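Drurkance Community Kitchen – progress report for December

Hello Renata,

A bit longer than last month's, sorry, but there's more to tell you.

Where we've got to

The tea corner is nearly ready to open. The back wall has had its coat of pale grey and it's made the whole place feel calmer (the old mustard is not missed!). Kwesi fixed the wobbly shelf and then found a second wobbly shelf, so he's been busy. We've had 29 people put their names down for the afternoon sessions, which start at 2 pm, and I've got a waiting list going on the fridge door.

Cups and tables

I went for the small pale blue cups in the end. Vlasta wanted something bigger, and we went back and forth on it for ages, but the small ones suit the pouring practice much better and they look lovely on a white top. I ordered 100 from Londance and they came well packed, with only a couple chipped. They've promised to replace those.

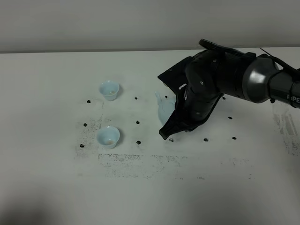

Money

Of the 1300 you gave us for this stage, 800 has gone on cups, paint and the shelf brackets. The rest is put by for the second urn and a proper draining rack. Helmi has all the receipts in a folder and will scan them for you once the scanner is behaving.

Still to do

The urn is the big one – the supplier keeps moving the delivery. I also need to settle where the cups live overnight, as the cupboard by the sink is full of baking tins. Could you let me know if we're allowed to spend any of what's left on tea towels? We're down to the threadbare ones.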